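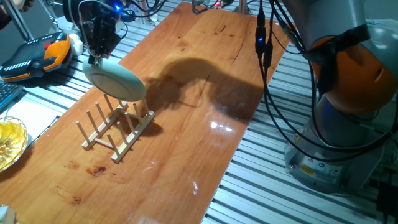 4.2 Who owns the drying?

Respondents in the Clitwood share houses had firm views on washing up and almost none on drying. Of the 84 households that returned a diary, 40 recorded no drying of any kind in the fortnight, although all of them recorded clean plates. We take this to mean that drying is widely regarded as something the air does, and that the air is not expected to fill in a diary.

The dish rack therefore held an odd legal position. In most houses it was neither sink nor cupboard, and a plate left there belonged to no one's roster. Laitinen Street households wrote the rule down ("rack to be cleared by 94 per cent of adults", a figure that went unexplained at interview) and then largely ignored it. Trava Court had no written rule and a much emptier rack. One tenant put this down to goodwill; two others put it down to the household owning five plates.

Rack design made less difference than we had hoped when applying for the money. Wire racks, plastic trays and the peg type (Figure 3) were all described as "the good one" by whoever had brought them into the house, and as "that thing" by everyone else. Peg racks did attract one complaint of their own: bowls. Several diaries return to the subject of bowls at a length we have not reproduced.

Figure 3. Peg-type dish rack in light-coloured wood, with two parallel rails and nothing between the pegs. 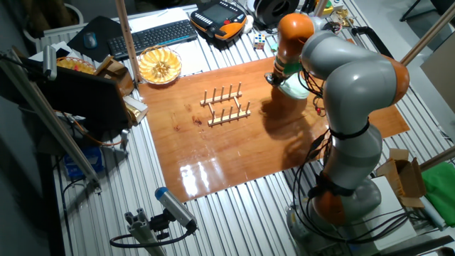 4.3 Putting away as a separate chore

Putting away was the least claimed task in the Memov diaries, which used the longer form and ran to 1000 entries. Tenants who would cheerfully scrub a roasting tin described the walk from rack to cupboard as "someone else's bit". Many had stopped making the walk at all and ate straight from the rack — a practice we coded first as avoidance and later, after some argument between the authors, as storage. The second code is used in the tables that follow.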